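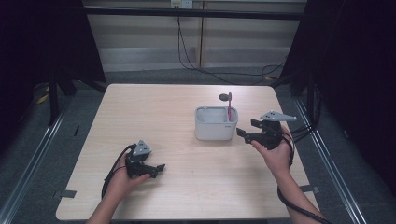 Trellham Hand-Held Gripper Station
Progress report to the Sestness Fund
15/01/2020

Period covered: since the May report

Summary
The station at Wosten is set up and recording. We logged 567 runs in the period. Most of the staff time outside recording went to upkeep of the gripper pair, and this report deals mainly with that.

Station setup
The table is fixed in position with gray tape at the front corners. Tape is checked at the start of each session and replaced when it lifts. Both grippers are cabled. We lost 13 runs to a connector that worked loose on the right gripper. The connector was replaced and the cable is now tied off with more slack. No runs have been lost to it since.

Finger and pad condition
The fingers are inspected with the gripper held open over the bare table, using its own camera. Wear is now visible on both sides.
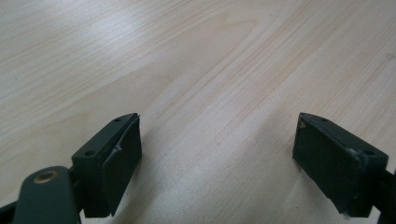
Gripper fingers open for inspection. The left pad is lifting along its upper edge; the right gripping face is scratched.

The left pad will be taken off, the block cleaned, and a new pad bonded on. The right face will be wiped down and looked at again before we decide whether to replace it. Scuffing on the corners of the right finger block needs no work. The bushing in the left linkage arm will be checked for play at the same time.

Parts and spending
Campos supplied 2 spare pad sets under the existing order. One more set is requested for the next period. Adhesive and tape came out of the consumables line, which is within budget.

Next period
Pad replacement comes first, then a recheck of finger alignment and opening width. Recording resumes after that with the same table layout. We will add pad condition to the session log so that wear can be compared with run count.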